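Please Let the Planner Say No

Ngọc Tô
March 8, 2024

For two years I have written the software that sits between the learned policy and the motors. In our group we call this part Warkorier, a name from before my time which has no meaning that I could find. The policy looks at the camera and says where the fingers should go next. Warkorier decides if the arm can go there, and how. I want to argue in this essay that this middle part should have the right to refuse, and that many teams, mine included, have taken this right away little by little without a discussion.

First I should explain how it happened with us. In the old version, when the policy asked for a motion that was not possible, the planner returned an error and the arm stopped. A person had to press a button. This was annoying. In May of last year we had a visit from a partner, the home services company Zallar, and the arm stopped 9 times in one afternoon. After the visit a colleague added a fallback: if the requested pose is not reachable, take the nearest reachable pose and continue. The arm did not stop anymore. Everybody was happy and I was happy too, I must admit it, I approved the change myself.

The trouble is that the nearest pose is near only in the mathematics. When the policy wants to hold a piece of cloth by its corner, a point three centimeters beside the corner is a different task. The fingers close on the middle of the cloth, or they close on nothing, or they take the sheet under it also. Then the policy sees a camera picture that it did not expect, and it asks for something more strange, and the planner again finds the nearest thing. Two polite programs help each other to go in the wrong direction.

With rigid objects you notice this quickly. The cup is in the hand or it is on the floor. With cloth you can go wrong for a long time before any number in the log looks bad. This is why I think the cloth people should care about my question more than the others do. A blue cloth on a gray bed is easy for the segmentation, the color does all the work. But the same cloth in a crumpled state has no corner that a camera can be sure of, and a good perception module should tell us that it is not sure. Ours gives a confidence value for each keypoint. I searched our code in the winter to see who reads this value. It was written in 2 places and read in none.

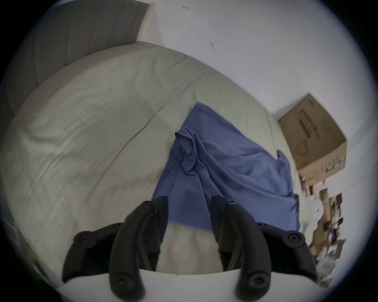

There is a common answer to my complaint, and it is a serious one. It says that the policy will learn to recover. If we collect enough demonstrations in real bedrooms, with a person holding the gripper and moving it as a person moves, the policy will see all the bad situations and also the way out of them. I respect this answer, and I have seen recoveries that no planner of mine could produce. But a human demonstrator has a wrist, a shoulder and two legs. When the angle is bad, the demonstrator takes a step to the side. Our arm is fixed to a base. The recovery that is in the data may need a pose which the arm does not have, and so we come back to the fallback again, which gives the policy something similar and does not tell it.

More data does not repair this, in my opinion. The information "I could not do what you asked" exists at exactly one place in the system, in the planner, at the moment when it happens. If we throw it away there, no other module can build it again.

What do I propose? It is modest. The planner should return three things: the motion, the distance between the asked pose and the given pose, and a reason in a form that a program can read. Joint limit, collision, too fast, no solution in time. The policy may ignore this at the beginning. But it must be in the log next to the action, with the same clock. And over some limit the planner should refuse, the arm should hold its position, and the policy should be asked again with the knowledge that it was refused.

My colleague from the Nosell project, who works on the same arm, told me that holding position costs time and looks bad in a video. Both are true. In our tests each refusal added 30 milliseconds for the new query, plus the moment of standing still. I would accept this cost. A robot that waits a moment beside a bed frightens me less than one that moves smoothly to a place nobody has chosen.

I also want to say something about tools, because I believe the real cause is there. Our replay viewer shows the executed motion. It does not show the requested motion. So for many months we looked at replays and said to each other that the policy was bad with corners, and we trained it again, 6 times. When I finally drew both lines in the same window, in a number of the failed runs the requested line went to the corner correctly. The executed line did not. We had been blaming the wrong module because it was the one with a picture.

Now the drawing of both lines is on by default in our viewer. The refusal is still behind a flag called Ông, and the flag is off. The next release is in May and I will ask again for it to be on.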